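Plates, plates and more plates

I finally gave in and talked about dish racks, which at least 4 of you have been asking me to do since October. I own far too many plates (mismatched ones, mostly, from the flea market out at Hutcombe) and I have opinions!
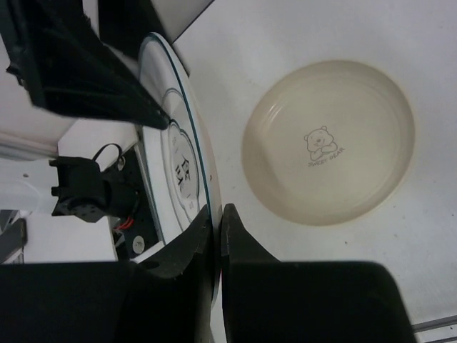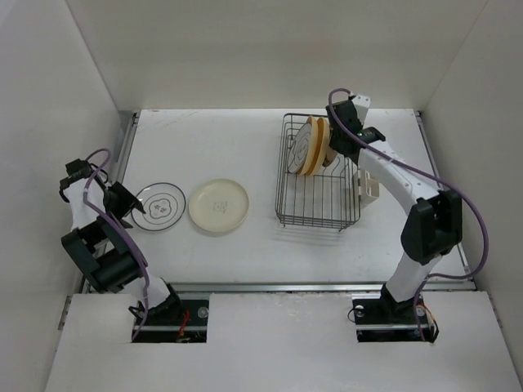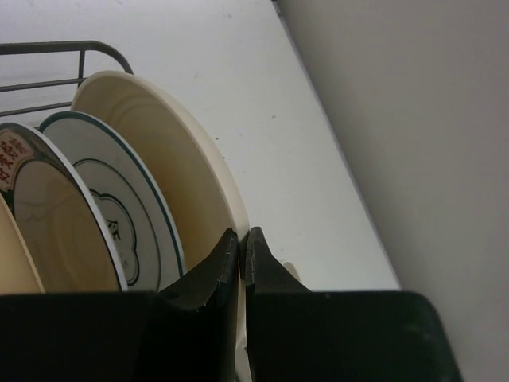 I'm a wire rack person, always have been. My old Rodness one had fat plastic pegs, and anything with a raised rim just flopped over onto its neighbor. With plain wire you can lean a wide plate or a skinny one and it more or less finds its own spot. I start with the big plates at one end and work down to the little ones, and glass goes in last, all by itself, after I chipped a lovely one in the Yeoman set by shoving it up against stoneware. Still sad about that.

Bowls go next to the rack on a towel, upside down. They take up 10 times the room of a plate and I won't hear otherwise.

Oh, and a few of you wrote in about the brown marks that creep around the rims of cream dishes. I make a paste of baking soda and water, leave it on while I have my coffee, then rub with a soft cloth. Flakis powder works too, but go easy on anything with a printed pattern, and try it on the underside first.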